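Manipulation Lab, course handout 7
Comparing grippers: what the numbers can and can't tell you
Instructor: Rawan Hakim
Updated December 14, 2021

Read this before the lab session. It replaces the old handout on gripper selection, which was mostly vendor tables and which I have stopped believing.

1. Why this handout is grumpy

Every gripper is sold with a success rate. The rate is usually high and usually came from somebody picking up a block. The block was the right width for the fingers, it stood on a flat surface with nothing near it, and the person running the test had spent weeks getting good at that one motion. None of this is cheating. It does mean you have learned very little about how the gripper will do on your parts.

You will be comparing three designs in this course. The Vamska is a hand-held two-finger gripper with a linkage. The Olunska is a parallel-jaw unit bolted to the wrist of the arm, driven by its own motor. The Sirnari is a suction cup with a pump that you will hear from the hallway. Each has fans. I would like you to finish the course with reasons for your opinion, and if your reasons are bad I would like you to find out before I do.

2. What we mean by a grasp

Students argue about this in every section, so here are the definitions we will use for grading.

Contact: any part of a finger pad or cup touches the object.

Closure: the object can't slide out when the fingers are shut and the hand stays still.

Lift: the object clears the table by a hand's width.

Hold: the object stays in the gripper through the shake test (section 6).

A success in your lab report means hold. If you want to report lift, call it lift. A vendor sheet that says "grasp success" with no definition should be treated as contact until you hear otherwise.

3. Thin, shiny, and flat on the table

Blocks are easy because the fingers meet on two flat faces well above the table. Small slender objects take that away. The fingertips have to come down low enough to meet the object's sides, and if they come down too low they press into the table, the linkage flexes, and the closing force goes into the wood.

Shiny metal adds a separate problem for the camera. A bright band of reflection across a part can look like an edge, and it moves when the camera moves. Edge-based pose estimates are happy to lock on to it. The depth camera has its own troubles with polished metal and will often leave a hole where the part should be. Please don't "fix" this by putting tape on the object. Your future customer is not going to tape their parts for you.
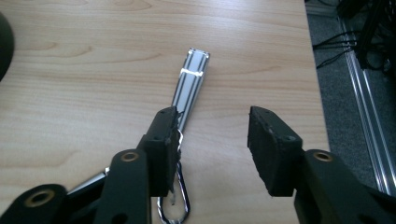
Figure 1. Hand-held gripper, fingers open around a slender metal object with a wire loop. Note the diagonal lie of the object and the frayed edges of the pad material.

Think about what a planner would do with the object in Figure 1. Most simple planners find the long axis, turn the hand so the fingers close across it, and aim for the middle. For the rigid body, fine. The loop is another matter. It extends well past the body, it is thin enough to vanish from a coarse depth map, and a planner that lumps the body and the loop together will put the "middle" somewhere you didn't want it. A planner that ignores the loop may drop a finger on top of it.

A question for discussion: if a finger traps the loop against the table and the hand then lifts, which of the four definitions in section 2 can still be met? Work it out on paper before you try it.

4. Pads

Pads get less attention than any other part of a gripper and I suspect they explain more of our results than the motors do.

A soft pad spreads the load and forgives a poor angle. It also wears. Look at the inner faces of the fingers in Figure 1: the material is rough, and the edges are crumbly. On a wide box I would not expect that to matter much. On something slender, held near a pad edge, the worn strip may be all the contact you have.

There is a habit in published comparisons of fitting new pads to one gripper and leaving the old ones on the other. I don't think it is done on purpose. The new gripper is new, so its pads are new. But then the paper reports that the new gripper is better, and I want to know how much of that is foam.

So, for this lab:

Write down the condition of the pads before you start. Plain words are fine.
Photograph both inner faces, fingers open.
If you change pads, change them on every finger you are comparing, and start your trials over.
Do not trim frayed edges with scissors in the middle of a run. Yes, people do this.

5. The linkage, and where slop comes from

A linkage gripper turns one motion at the handle into finger motion through several pivots. Each pivot needs some clearance or it won't turn, and the clearances add up. Brass bushings, like the ones in the black arms in the figure, help keep a pivot running true. They do not make the play go to zero.

To measure play, close the fingers on the steel gauge block until they just touch. Push one fingertip sideways with the spring scale and read the dial indicator. Then push from the other side. The difference is your play. Do this with the hand level and again with it pointing straight down, which is how you will be using it. Last year's sections took the level reading only, and then wondered why the table trials looked so much worse than the bench check had promised.

The Gajdoš controller on the Olunska has a backlash compensation setting. Leave it off for your first set of trials. I have yet to see a clear account of what it does, and the manual's explanation is one paragraph and a graph with no units. You may turn it on for a second set if you report both.

6. Protocol

Each team runs 125 trials per gripper. This takes longer than you think. Split it over both lab periods.

Place the object by dropping it from the card template, then leave it where it lands. No nudging. If it lands off the table, drop it again and note that you did.

Run the trial. Record the highest stage reached: none, contact, closure, lift, hold.

For the shake test, move the hand side to side along the marked line, five passes, at the pace of the metronome. With the hand-held unit you are the arm, so swap operators halfway through and record who did what.

Change grippers in blocks, in the order on your team's sheet. The order is different for each team on purpose. Please don't trade sheets.

Keep cables clear of the table edge before any motion. A cable that drags on the wrist adds force you aren't measuring, and one that snags will end your session early.

7. A worked example of being fooled

In an earlier term a team reported that the Vamska reached hold on 86 percent of trials with a slender metal part, and that the Olunska came in well below it. They concluded that linkage grippers are better for small parts. It was a tidy report and I nearly gave it full marks.

Then we looked at the logs. The Vamska had been used by hand, by a person who could see the part, adjust the approach, and wait until it felt right. The Olunska had been given one pose from the camera and told to go. That comparison was between a person and a pose estimator, with different metal on the end.

We reran it with the operator placing the Olunska by jogging the arm, looking at the part the whole time. The gap shrank to the point where I would not bet on either one. I am not saying the two grippers are equal. I am saying that the experiment as first run couldn't have told us.

The same warning goes for hand-collected data used for training. We have 2,941 recorded hand-held grasps on the lab server, and you are welcome to use them. A person made every one of those grasps. How well they carry over to the arm is a thing to test, and "it should transfer" does not count as a result.

8. What to hand in

One report per team, four pages at most, with:

A table of stages reached for each gripper, all five rows, including "none."
Your play measurements in both hand positions.
Pad condition before and after, with photographs.
One paragraph on what differed between conditions apart from the gripper. If you write "nothing," expect the report back.
One failure described closely enough that I could repeat it.

I don't require a winner. If you name one, say for which object, with which pads, and who or what was doing the aiming.

9. Questions to prepare

Why might a gripper with more play do better on a randomly placed part than one with less? Sketch a case.

The Sirnari needs a surface it can seal against. Take the object in Figure 1 and mark where you would try the cup, given the lengthwise grooves or stripes on its body. What would change your mind?

A supplier offers to run your parts at their own site and send you the video. List what you would ask for in addition to the video.

Bring your answers to the first lab period. Office hours are by the whiteboard outside the lab, and the spring scale stays in the drawer marked "force" when you are done with it.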